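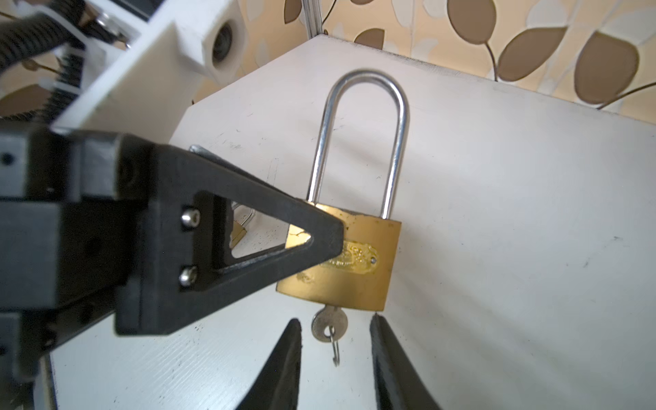 How to run the padlock demo at an open day

Wrote this up after the January open day at Zatcombe because three people asked for it and I'm fed up of typing the same email. It's the version we do now, for the arm with the wrist camera. If you've got a different arm most of it still stands, bar the bit on fingers.

What visitors get to see: arm finds padlock, gets hold of the key, turns it, lock opens. Whole thing takes 38 seconds when it goes well. Kids love it. Adults ask if it can do their shed.

What you need

Padlock with a key that turns easily. Long shackle is best, people at the back can see it pop.
Thin wire ring on the key. Not a fob, not a bunch.
The narrow fingers, printed in black.
Hex key for the finger screws.
A screen big enough for the wrist camera picture.
Tape for the floor.
A spare padlock, same model. You will want it by lunch.

The night before

Check the finger screws. Two on each finger. They work loose over a day and you get a wobble at the tip that looks like a software fault. I lost an evening to that at Saragih, don't be me.

Run the arm through its full travel with nothing on the table. Listen to the belt. Any clicking, stop and look at the teeth.

Work the key by hand twenty times or so. If it sticks for you it'll stick for the gripper. Drop of graphite, not oil. Oil gets on the fingertips and then nothing grips for the rest of the day.

Wipe the table. Scuffs are fine, ours is covered in them and the camera copes. Crumbs aren't.

Setting up in the morning

1. Power on, home the arm, leave it alone for ten minutes.

2. Tape a line on the floor, well outside reach. Visitors stand behind it. Children too. Parents holding children too.

3. Put the padlock flat, shackle pointing away from the arm, key end towards it. Key already in. Don't try the version where the arm picks the key up first and puts it in the slot, it works about half the time and the silence while it misses is horrible.

4. Let the ring hang loose off the key bow, down onto the table. If it's flipped up over the body of the lock the gripper will catch it and drag everything sideways.

5. Turn the screen so the crowd sees what the wrist camera sees. This does more than any talk you can give. They see the fingertips come in either side of the key and they get it straight away.

6. Do one slow run before doors. Quarter speed. Hand on the stop button.

Running it

Say what is going to happen, then do it. Keep it short. Saodah Mangundap did our talk at Zatcombe and her whole script was four sentences, best one we've had.

Start the run. Fingers come down, close on the key, pause. The pause is deliberate, the arm is checking its grip. Tell people that or they think it's crashed.

Turn. Shackle springs. Wait for the clapping, then open the fingers and back the arm off before you reach in. Arm backed off AND paused. Every time, even when theres a queue.

Reset by hand. Quicker than having the robot do it and people like to hold the lock.

We got through 332 runs over the open day, most of them fine.

When it goes wrong

Fingers close on nothing. Padlock has crept. Square it up and re-run. A bit of grip mat underneath stops this but a thick one throws the height out.

Lock spins instead of the key turning. Body is too light or the table's too smooth. Rest one finger against the top corner of the body to hold it, that fixed ours.

Camera picks the wrong spot. Usually glare off the shackle, chrome is a pain. Move the lamp, don't touch the settings with people watching.

Key bends. Spare padlock. Told you.

Gripper won't let go. Stop button, wait, back it off from the menu. Do not pull teh key out by hand while it's powered.

Questions you'll get

Could it pick the lock? No. It turns a key.

Is someone driving it? Not on these runs. If you're doing a hand-driven one, say so up front.

What does it cost? Ask whoever is on the desk, I always get it wrong.

Packing up

Padlocks and keys back together in the tin, key in each lock. Fingers off, screws in the bag with them. Arm to park position before power off. Peel the tape same day or it takes the floor varnish with it, as Ultitz found out.

Next one is Thursday, April 17, 2025. Same kit, bigger room. Be there by eight if you're on the arm.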